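Storing medicines at home: frequently asked questions

Where should I keep boxed capsules?
In a dry cupboard, away from the stove and the sink. Bathrooms are a poor choice — humidity rises with every shower.

Should capsules stay in the original box?
Yes. The box carries the batch code and dates, and a pharmacist will ask for both in a recall.

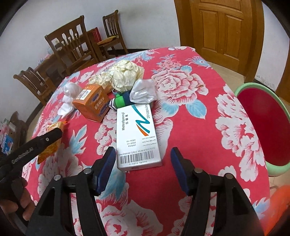

Reading time: 2 min

Can I use a medicine after the expiration date?
No. Return it to the pharmacy counter.

Can I move capsules to a pill organizer?
Only if the leaflet allows it. Fill one week at a time and keep the leaflet.

Does the leaflet need to be kept?
Yes, until the last capsule is used. Storage limits are listed near the end.

Page reviewed by Lionel Tunstall, 27 September 2022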